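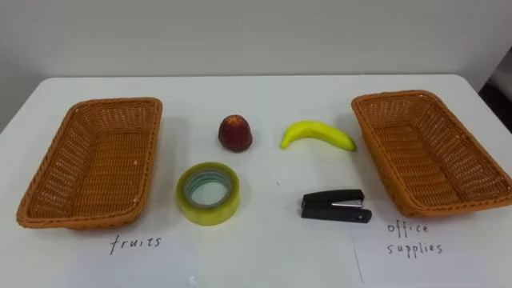 Lab 4 handout, gripper comparison (sorting task)

Read before you come in. Lab opens 2 pm, arms are already homed, dont re-home them.

Task: two fruits go in the left basket, tape and stapler go in the right one. Labels are on the table edge, "fruits" and "office supplies". Same layout every trial. Baskets stay angled the way they are, the reach changes if you straighten them.

Grippers
Ridia: two finger, parallel, rubber pads. Default for this course.
Kivi: soft, three finger, air driven. Slower to close. Check the hose before every run, it pops off.

Controller is Skereo for both. Load the profile that matches the gripper!! Last March a group ran Kivi on the Ridia profile and got a full sheet of useless numbers.

What to expect
Banana - curved, shiny. Grab mid-length, fingers across it, not along.
Red fruit - standing up, tapers. Ridia tends to squeeze it upward out of the pads. Come in low.
Tape - lying flat. Outside grip or one finger down the hole, try both, write down which. Kivi can't do the hole.
Stapler - black, and the depth camera hates black. If the height reading jumps, use the table height plus offset (on the card). Grip near the middle. Grab an end and it tips.

Runs
200 trials per gripper, pooled over the whole section, so do your share and put it in the shared sheet. A trial = one object, one attempt. Dropped over the basket but lands inside = success. Touches the table after lift = fail, even if you save it. No do-overs.

Baseline from the Stindstead bench: Kivi, 76 percent, same four objects. No Ridia number from them, thats what we are making.

Log for each trial: gripper, object, profile, success/fail, close time, where it slipped. "Bad grasp" is not a reason. Say which finger.

Write up, 2 pages max. One table, success by object and gripper. Then which one you would pick for a mixed bin and why. Dont average all objects together and stop there.

Put objects back in the grid when you leave, e-stop in, air off at the wall.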